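Treletti to open burger counter on Tapia Street in April

1 Feb 2022
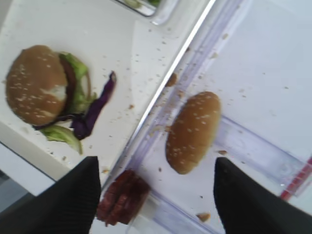 A burger with lettuce and red cabbage, with a sesame bun half and a patty on the tray beside it.

JIRKBRIDGE – The former Dresine shoe repair shop on Tapia Street will reopen in April as a burger counter, owner Prapai Petchrat said this week. It will be the second location for Treletti, which has been selling lunches near the bus station since before the road there was widened.

The new counter will have 25 seats and a short menu built around one burger: a beef patty on a sesame-seed bun with green lettuce, red cabbage and onion. Customers will be able to order it with a second patty or ask for the parts on a tray and put it together themselves. Petchrat said the tray version started at the first shop, where parents kept asking for burgers with the vegetables left out.

"Kids want to build it," she said. "Half of them eat the bun first. That's fine with me."

Buns will come from the bakery run by Nicanor Figueroa two doors down. He said he expects to bake nearly 40 dozen a week for the two shops once the new one is open, and has moved his start time up by 30 minutes. The seeds go on by hand before baking, and he said the amount varies from bun to bun.

The cabbage will be cut in long strips and served raw. Petchrat tried a pickled version last fall and dropped it after regulars said it made the bottom bun soggy. Sauces will be kept on the side.

Work on the building is still under way. The old front window has been replaced and the floor has been leveled, but the kitchen exhaust has not been inspected yet. Parking on that side of Tapia Street is limited to 30 minutes, and Petchrat has asked the town for a loading space in the mornings.

The counter will be open for lunch and early dinner, with takeout from a side window. Prices will match the first shop. Treletti plans to hire for both kitchen and counter jobs, and applications can be picked up at the bus station location during lunch hours.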